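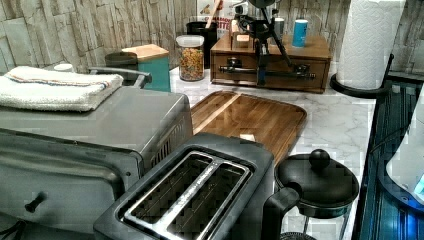
What does the breakfast counter attendant do? The attendant keeps the self-serve toast and tea counter tidy and stocked for guests of Farent House.

Home Rooms Jobs Contact

Part-time, 20 hours a week, mornings. Start date in September.

You will wipe down the marble counter, empty the toaster crumbs, fill the kettle, wash the cutting board and change the towels. You will also sort the tea packets in the wooden caddy and tell the office when a flavor runs low. Four of the shifts start before guests are up – please be sure you can get here early.
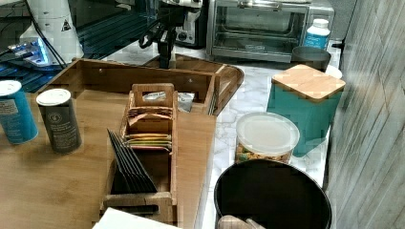
Rosaire Beaudoin says the tea takes longer than the toast, and that new people should learn where each kind goes on their first morning.

No experience needed. Send a short note to Maëlle Chan at the front office, extension 370.

Sign up for our newsletter
© Farent House Back to top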